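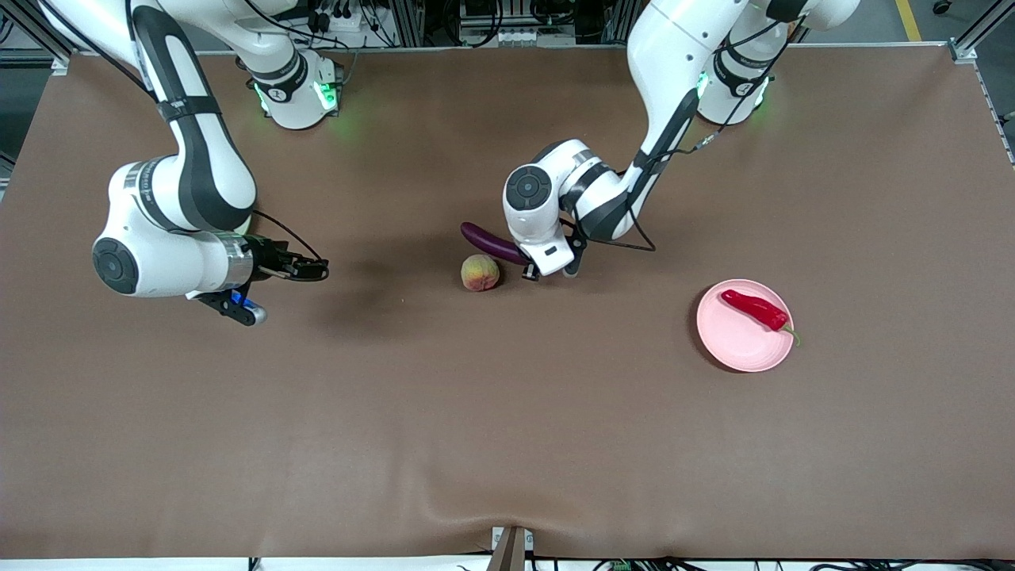
Eggplant is the vegetable I cook most from July until well into September, and I've been storing it wrong for most of my life! It used to go straight into the fridge drawer with everything else, and a few days later I'd find it pitted and soft and wonder who had sold me such a tired one. Now mine gets a spot on the table where I can see it. Look for that glossy deep purple skin when you're shopping, and press it gently with your thumb - a good one springs back. A long red chili is a lovely thing to have within reach of it, and I like to give the chili its own plate, a round pink one in this case, so it doesn't roll off and get forgotten behind the bread box.

## Keep the peach at arm's length

Peaches give off ethylene as they ripen, and eggplant hates the stuff. Sitting out for an afternoon together does no harm, but don't pile them into one bowl for days. Ripe peaches can go in the fridge. Hard ones stay out, stem side down, and I check them every morning because they go from rock to perfect so fast (and from perfect to fruit flies even faster).

## Eggplant

- Use it within 2 days if your kitchen is hot, 3 if it's cool.
- Don't wash it until you're ready to cook.
- Leave the cap on. Once it's cut, the flesh browns in minutes, so get the pan ready first.
- If you have to refrigerate it, wrap it in a paper towel and put it on the top shelf near the door.

## Chilies

Fresh ones keep beautifully in the fridge in a paper bag, much better than in plastic. If I've bought too many I freeze them whole on a tray and then bag them. You can slice them straight from frozen, and they're so much easier to cut thin that way! My neighbor Marta Hordiienko strings hers up by the stems over the stove, but my kitchen is too steamy for that and I lost a whole string to mold.

Rub a little cooking oil on your hands before you cut them, then wash with dish soap afterward. Soap alone never did it for me.

## A cover for the table

Do get yourself a plain matte cover if your prep table is a nice one. A few creases don't matter a bit. If they bother you, roll the cover around a cardboard tube overnight - folding it only makes new ones. Peach juice should be wiped up right away with cold water. Chili seeds I pick up with a damp paper towel, and that towel goes directly in the trash, never back on the faucet where somebody will dry their face with it.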